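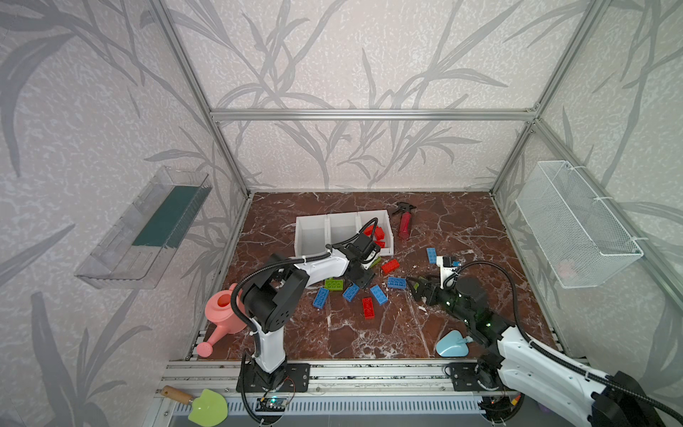 Leaf wallpaper, wire basket on the right wall held on with cable ties

Hanging baskets on a papered wall without wrecking the paper?

Posted by Golshifteh Rezaei, Dec 13, 2023

Hi all, hoping someone has done this. Box room, papered in May, off-white with big pale grey leaves, sort of grassy. Took me ages and I love it. Now I need storage on the walls because the floor space is tiny and the kids' stuff is everywhere.

What I want is a couple of light baskets, one plastic and one wire mesh. Nothing heavy going in – pens, gloves, odd bits of toy. I tried those sticky strips behind the door as a test and when I took one off a bit of the paper came with it, about the size of a stamp. Not doing that again where people can see.

Wall behind is plasterboard. Paper is a paste-the-wall one from Onwood, not vinyl I don't think. I've still got most of a roll left. We own the place so holes are allowed, I'd just like as few as poss. Also does anyone know how to patch the torn bit? It's low down but it bugs me.

Imre Pintér

Don't use sticky anything on paper. The glue holds to the paper, the paper only holds to the wall with paste, so you are hanging your basket off wallpaper paste. Fine for a calendar.

Screw it. For plasterboard get the self-drive fixings, the fat plastic ones with a coarse thread. Two per basket is plenty for pens and gloves. Way I do it:

Find out if there's a stud or a cable first. Cheap detector will do. Keep clear of anything straight above or below a socket or switch.

Mark with a pencil, very light. Then cut a small cross in the paper with a sharp blade where the hole goes and fold the four little flaps back. If you go straight in with the fixing it grabs the paper and twists it, and you get a tear you can see from the landing. Done it twice.

Put the fixing in by hand, slowly, till it's flush. Flaps back down, basket on, screw in. Stop when it's snug, plasterboard strips very easily.

If you ever take the basket down you stick the flaps back over a bit of filler and with a leafy pattern you'll struggle to find it again.

For the wire one, use two cup hooks or a short rail and tie it on with cable ties. White ties on white mesh hardly show. Pull them tight and snip the tails flush, the cut ends are sharp and will get your knuckles otherwise. Bag of 128 from Nevell was what I had, I've still got loads.

Régis Picard

just use command strips mate never had a problem

Catherine Rutherford

Agree with Imre on the screws. On the patch –

Tear it, don't cut it. Get your leftover roll, find the same bit of leaf, and tear out a piece a little bigger than the damage, pulling the edge towards the back so it goes thin and feathery. A cut edge shows as a line. A torn one mostly doesn't. Line up the leaf, thin smear of ordinary paste, leave it 10 minutes before you fuss with it, then dab with a damp sponge. Dab not rub, the ink on mine came off when I rubbed.

Batch number matters if you have to buy more. I had 11 rolls for our hall and one was a different batch and definately greyer. You only notice in the evening with the lamp on but then you can't stop noticing.

Other thing, if you really can't face holes, a picture rail or even a plain batten right along the wall and everything hung off that. Only needs fixing at the studs, so three or four holes for the whole wall, and you can shift the baskets about later. Mine's a length of pine painted the same off-white as the paper. Use a level and not your eye, old houses like ours the ceiling isn't straight so dont measure down from that.

Golshifteh Rezaei

Thanks both, going with the fixings and the little cross trick. Patch done last night with the tearing method, one leaf doesn't quite meet but it's behind the door. Will get the cable ties at the weekend.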